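Postgate Household Vocabulary Collection

Version 6

Overview

The Postgate Household Vocabulary Collection is a set of written word lists and short usage notes covering the names people give to ordinary objects in the home. It was compiled by the Postgate language office from written responses gathered in two towns, Cleltodside and Massawe. The collection is intended for the study of regional word choice in American English, with particular attention to kitchen and serving items.

Contents

The release contains 299 headwords. Each headword is stored as one row in a tab-separated file, with the standard term, the local variants reported for it, the town in which each variant was reported, and a usage note where one was supplied. More than 200 of the headwords have at least two variants. The remaining entries are kept in the main file so that the absence of variation can also be studied.

Flat serving items form the largest single group. The terms "tray," "server," "carrier" and "waiter" overlap heavily in the responses, and respondents often chose among them according to size or the presence of a rim.

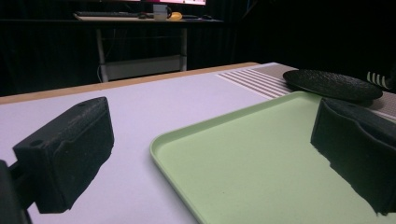
Trays, Platters and Boards

Entries in this group carry the prefix TPB. A tray is defined for coding purposes as a flat item with a raised edge, whatever its shape or color. Items described as having no edge were coded as boards. Responses that gave a brand name in place of a common noun were moved to the notes column and do not count as variants.

Collection Method

Respondents completed a paper form of 45 questions in their own handwriting. Forms were transcribed twice, and differences between the two transcriptions were settled by reference to the original sheet. Spelling was preserved in the variant column and regularized in the headword column.

Known Limitations

Massawe is better represented than Cleltodside in the laundry and storage groups. Age was recorded only in broad bands. Variants reported by a single respondent are marked with the letter S and should be treated with caution.

Access and Use

The files are distributed through the Momness archive for research and teaching. Users who publish results should cite the collection by name and version number. Corrections may be submitted through the archive's contact form and will be listed in the change log with the next release.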